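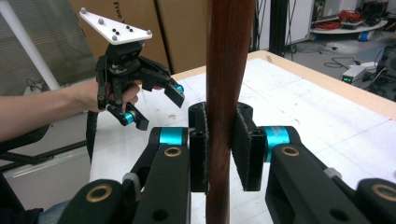
Justa Prepaid App: Three Months of Paying by Phone Balance

Posted November 19, 2020 by Barrett Tillman

Justa is a payment app for people who want to buy apps, games and subscriptions without putting a credit card on file. You load money into it at a store counter or from a checking account, and it gives you a balance you can spend in your phone's app store or with any merchant that shows the Justa button. I have used it on an older Android phone and on a newer one.

Setup

Signing up took 11 minutes on the first phone. You enter a phone number, get a text code, pick a PIN and take a picture of your ID. The ID check failed once for me and went through on the second try. On the second phone I only had to enter the number and PIN, and my balance was there when the app opened.

Adding money

Loading at a counter is simple. The app shows a barcode, the cashier scans it, and you hand over the cash. The smallest amount is $5. My balance updated before I left the store every time except one, when it took until the next morning. Loading from a checking account is free but slow. Plan on two business days.

Buying things

In the app store, Justa shows up as one more payment method. Tap it, enter the PIN, done. Small purchases went through without trouble. A yearly subscription to Nemeseo, the note app I use for work, was declined the first time even though I had enough to cover it. The tax had not been included in the price I was looking at, and the error message only said "Try again later." It should say how much you are short.

Refunds go back to the Justa balance and not to your bank. I returned one game and had the money in 24 hours.

Fees

There is no monthly fee. Counter loads cost a dollar each, so it makes sense to load larger amounts less often. Moving money back out to a bank costs two dollars, and the app does not mention this until the last screen.

Support

Chat support is decent during the day. An agent named Mahsa fixed my delayed load in one conversation. At night you get a form and a reply by email.

What I would change

Clearer errors, the withdrawal fee shown up front, and a way to set a spending limit for a child's phone. The limit feature was promised in June and is still listed as coming soon.

Rating: 4 out of 5

Comments (2)

Myrtle Marchetti: Does it work on a tablet with no phone number?

Barrett Tillman: No, you need a number that can get texts. After that you can sign in on the tablet.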